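16 May 2020, Saturday

Chores log, continued from the loose sheets. Only two of us in today, me and Arūnas. Wellington is on the phone if the arm controller locks up again.

Question for the month is still the one Catherine wrote on the whiteboard: which of the jobs on the household list could we hand over now, without a person standing next to it. The list has 125 jobs. I went through it again this morning with coffee and crossed out the duplicates (wiping a counter was in there under three names).

My sorting, for what it's worth. Picking a rigid object off a table and putting it in a bin: yes, most days. Opening a drawer with a bar handle: yes if the drawer runs well. Opening one with a recessed pull: no. Folding a towel: slow, and the second fold drifts. Fitted sheet: no, and I don't want to talk about it. Cable coiling: no. Arūnas disagrees on the cable and thinks we gave up too early in the winter. He may be right. We were using the old fingers then.

Fingers. The soft pads Ginevra ordered from Fiore hold a mug by the rim fine but they let a dinner plate rotate. The plate goes from level to maybe thirty degrees before the wrist notices. She wants a stiffer backing. I'd try a rougher surface first because it's cheap and we can glue it on ourselves. Left a note on her desk.

Hand-held demos are at 1792 total. I had hoped for 2000 before summer but the last stretch goes slowly with so few of us allowed in. Quality is uneven. The ones Romain did in the first week are too fast, he works like a man clearing tables at closing time, and the policy trained on them snatches. Going to hold them out and retrain without them over the weekend.

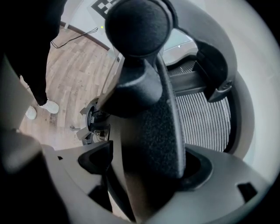
Retrain is queued on the big machine, should be done Monday if the power stays up. Config is the same as last time except for the held-out set and a shorter action horizon. I'm keeping the same seed so we can compare.

Shop side. Sondwood called again about loading their sander. I told them the same thing as before. The placing is easy. What kills it is that the blanks come stacked with the film still on, and two stick together more often than they think. Their operator separates them with a thumbnail without looking. We have nothing that does that. If they would change how the blanks are stacked we could have a cell running by July, and the person on the phone said they'd ask. Plinditz has the same problem with cardboard sleeves and solved it by keeping a person there.

Ran six attempts on the cup-to-rack job before lunch, using last week's checkpoint. Four good. One dropped on approach, one put the cup in upside down and reported success. The second kind bothers me more. A dropped cup you hear. Need some check at the end that isn't the policy grading itself. Arūnas suggests weighing the rack, which wouldn't catch an upside-down cup. I suggested a second look from a different angle. We left it there.

Catherine asked by email whether she can tell the Vulteston people "a year away" for tidying a kitchen table. I wrote back that it depends on whose table. Ours, yes, sooner than that. A table with mail, half a sandwich and a phone charger on it, I would not put a date to. She'll want something shorter for the slide.

To do:
- rough tape on one pair of pads, leave the other pair alone
- ask Wellington for the drawer force logs
- throw out the cracked blue mug, it's skewing the grasp numbers
- try cable again, new fingers, one afternoon at most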